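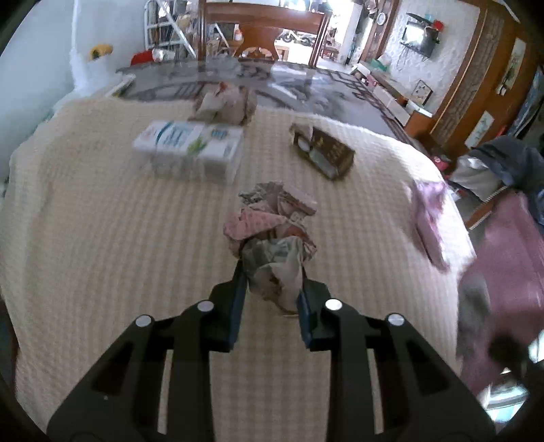
黑色夹具夹着粉色格纹布团，其下为床罩

打印本页 | 用电子邮件发送 | 分享（50） | 评论（19）

Pedari（乐团）

Pedari是一支以室内民谣和即兴器乐为主要风格的乐团，成立于港口小城Hurncombe，由歌手兼手风琴演奏者Gert Cele发起并担任艺术指导。乐团以现场演出著称，录音室作品数量较少，唱片均由独立厂牌Clillance发行。其代表作为现场专辑《Engelbrecht之夜》，录制于同名的Engelbrecht音乐厅。

名称

乐团名称取自Cele家乡方言中的一个词，原指渔船靠岸时用于校准节拍的短促呼号。早期的演出海报上曾出现多种拼写，直至首张唱片付印前，成员才统一采用现行写法。部分乐评将该词解释为“踏板”，并与乐团大量使用脚踏风琴一事相联系，乐团对此未作正式回应。

历史

成立与早期活动

Pedari的前身是一支在Hurncombe鱼市附近酒馆驻演的三重奏，编制为手风琴、低音提琴和小提琴。三重奏最初以翻奏当地舞曲为主，每晚演出两场，中间由听众点唱。Cele加入后开始提供原创歌词，并逐步减少舞曲在曲目中的比重。此后脚踏风琴、次中音号与打击乐先后加入，乐团固定为六人编制。

这一时期的演出没有留下正式录音。现存的资料主要是听众自行录制的磁带，音质参差，其中一盘收录了《盐路》的最早版本，速度明显快于后来的通行版本，且没有第三段歌词。该磁带后经修复，作为附录收入Clillance发行的早期作品集。

签约与首张专辑

与Clillance签约后，乐团在一座停用的磨坊内录制了首张专辑《低水位》。录音采用全员同室演奏的方式，未使用分轨补录，因此可以听到座椅移动和翻谱的声音。专辑全长39分钟，共收录八首作品，其中两首为纯器乐曲。评论界对编曲的克制普遍给予肯定，但也有意见认为人声的位置过于靠后，歌词难以辨识。

专辑发行后，乐团进行了首次巡演，共演出19场，场地以小型剧院、教区礼堂和学校礼堂为主。巡演途中，原小提琴手因手腕劳损退出，其声部暂由次中音号代替。这一临时安排改变了若干作品的音色，后来在《盐路》和《候船》中被保留下来，小提琴恢复后亦未改回。

Engelbrecht音乐厅系列演出

Engelbrecht音乐厅约有900个座位，原为谷物交易所，厅内设有环形廊座和木制天花板。Pedari于七月在该厅连续演出三晚，曲目逐晚不同，仅开场曲与终曲固定。开场时，成员自观众席各处边奏边行，至第一首结束方全部登台；第二晚的返场部分则由全体成员在熄灯状态下不使用扩音设备演奏。

《Engelbrecht之夜》即由三晚录音剪辑而成。制作方没有消除曲间的掌声和交谈，乐曲顺序亦依照实际演出次序排列。第三晚的《候船》因一支传声器发生故障，仅存厅顶传声器所录的版本，收入专辑时在说明书中作了注明。该版本的混响较其他曲目更长，低音提琴的轮廓也较模糊，但仍被不少听众视为该曲的标准版本。

后期活动

现场专辑发行之后，乐团减少了巡演规模，转而以驻地形式在同一场地停留数周，公开排练与正式演出交替进行。公开排练不设固定曲目，听众可自由出入。第二张录音室专辑《冬季航班》的大部分素材即产生于此类排练。与首张专辑相比，该专辑使用了更多的无词人声，打击乐则大为减少。

音乐风格

Pedari的作品多建立在缓慢行进的和声之上，由脚踏风琴持续奏出长音，手风琴与小提琴在其上交替陈述旋律。节奏上常用五拍子和七拍子，重音位置随歌词变化，听感上接近口语。低音提琴在多数作品中以弓奏为主，拨奏一般只用于舞曲性质的段落。

即兴在现场演出中占有较大比重。乐团通常为每首作品设定若干“停靠点”，即全体成员须同时到达的和弦或乐句，两处停靠点之间的长度由当晚的演奏情况决定。由谁发出到达信号并无定规，多由手风琴或次中音号承担。《盐路》的录音室版本不足五分钟，现场版本则往往延长至原来的三倍以上。

歌词以渡口、仓库、季节性劳作和离港的人为主要题材，叙述者身份经常在一首歌内更换。Cele的演唱音域不宽，多用中低音区，句尾常有意提前收束，由器乐接续。有研究者将这种处理与Hurncombe一带旧时的轮唱习俗相比较，认为两者在呼应结构上相近；另有看法指出，轮唱习俗中并无独唱者，类比不宜过度引申。

现场演出

乐团的舞台布置较为简单，成员呈半圆形就座，Cele居于左侧而非中央。灯光通常保持不变，仅在返场时调暗。演出极少使用串场词，曲目名称印于入场时派发的单页上，且不一定与实际演奏的顺序相符。

与听众的关系是有关Pedari评论中的常见话题。终曲《各自回家》的副歌由听众演唱，乐团只奏和声，待歌声自行停止后结束。在部分场次中，副歌持续时间甚至超过歌曲的其余部分。对于这一做法，多数评论持赞赏态度，认为其延续了酒馆时期的点唱传统；少数评论则认为，该环节在多次巡演后已趋于程式化，与乐团强调即兴的立场存在出入。

乐团一般不反对听众录音，但要求在公开排练期间不进行录制。Clillance曾从听众录音中选取若干片段，经录制者同意后制成一套限量唱片，首批压制50张，仅在演出现场发售。

成员

Gert Cele担任主唱与手风琴演奏，自三重奏时期后段参与至今，并负责全部歌词。其余成员在唱片内页中仅以所奏乐器列名，不标注个人姓名，这一惯例自《低水位》起沿用。编制为低音提琴、小提琴、脚踏风琴、次中音号与打击乐各一人。小提琴声部曾更换一次，打击乐声部在《冬季航班》录制期间由低音提琴手兼任。

唱片目录

《低水位》，录音室专辑，Clillance发行
《Engelbrecht之夜》，现场专辑，Clillance发行
《冬季航班》，录音室专辑，Clillance发行
《鱼市磁带》，早期作品集，Clillance发行，附《盐路》最早版本

评价与影响

《Engelbrecht之夜》通常被视为乐团最重要的作品。评论多集中于录音对空间感的保留，以及三晚演出之间细微的速度差异。《冬季航班》的评价则较为分歧：肯定者认为无词人声拓展了乐团的音色，批评者认为作品之间缺少对比，后半部分尤甚。

在Hurncombe，若干后起的民谣团体沿用了Pedari的半圆形座次和不设串场词的做法。当地音乐学校将《候船》编入合奏课教材，教材版本以小提琴恢复了最初由次中音号代替的声部，并为即兴段落标定了固定小节数，供初学者使用。

参见

室内民谣
现场录音
脚踏风琴
返场

打印本页 | 用电子邮件发送 | 分享（50） | 评论（19）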